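Cold Spots and Bad Ballast

The old nurses' quarters at Verkent has carried a reputation since the hospital closed. The upper corridor is said to drop in temperature without warning, footsteps are reported on the rear stair, and a low hum is heard in the linen room late at night. Tour operators sell it as the most active building in the district. The claims are more specific than most, and that makes them testable.

Most hauntings reduce to a small number of measurable conditions: air temperature, air movement, low-frequency sound, electromagnetic fields and light level. Each can be logged unattended. The difficulty lies in logging all of them at once, in the same place, for long enough to establish what the building does when it is left alone. A single night with a handheld meter establishes very little.

The Plernanura survey ran over nine nights in August, with the building locked and the power left on. Temperature loggers were fixed at ankle, waist and ceiling height in five rooms. Two microphones with usable response below 20 hertz were placed on the upper floor, one in the corridor and one in the linen room. Doors were set to the position in which visitors normally find them and fitted with contact switches.

The cold spot was real. On eight of the nine nights the ankle-height logger in the upper corridor fell sharply shortly after 2 am, while the ceiling logger barely moved. Air was entering through a disused laundry chute, whose hatch had warped away from its frame. As the roof cavity cooled, denser air drained down the chute and pooled along the skirting. A person walking the corridor would cross it in a few steps and feel it mostly on the shins, which matches the visitor reports closely.

The footsteps were less tidy. The rear stair is hardwood on a steel stringer, and the two materials shed heat at different rates. The microphones recorded sharp, evenly spaced knocks in the hours after sunset, generally rising in pitch. Listeners who were told the sound came from a staircase described a person climbing. Listeners given no context suggested plumbing, a clock or a possum on the roof.

The hum proved to be electrical. A fluorescent fitting in the linen room had a failing magnetic ballast, vibrating at twice mains frequency against a loose metal tray. Tightening the tray removed most of the sound. It did not remove the reports: visitors on the Greenberg tour continued to describe a hum for the rest of the season — the guide's script still mentioned it.

That last result deserves more attention than it usually gets. Instruments can characterise a building, but expectation travels with the group, and it has to be controlled separately. The Paltelmont protocol, now under revision, addresses this by sending half of each party through with a neutral script and collecting written accounts before anyone is allowed to talk.
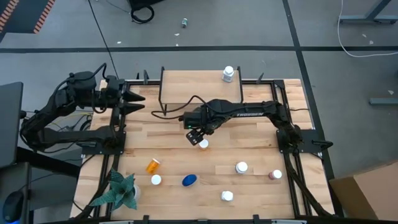 Written accounts have their own faults. People asked to record anything unusual will record something, and a blank form feels like a failure of observation. The revised form therefore asks for time, position and posture first, and leaves interpretation to a separate sheet filled in afterwards. Accounts that cannot be placed to a room are kept but not scored.

One night in the Verkent data remains unexplained. The corridor did not cool, the chute was unobstructed and the outside temperature was unremarkable. A wind shift is the likeliest cause, but no anemometer was fitted to the roof. One will be installed before the next survey.

© Features desk | Contact us | Reprint enquiries | Back to top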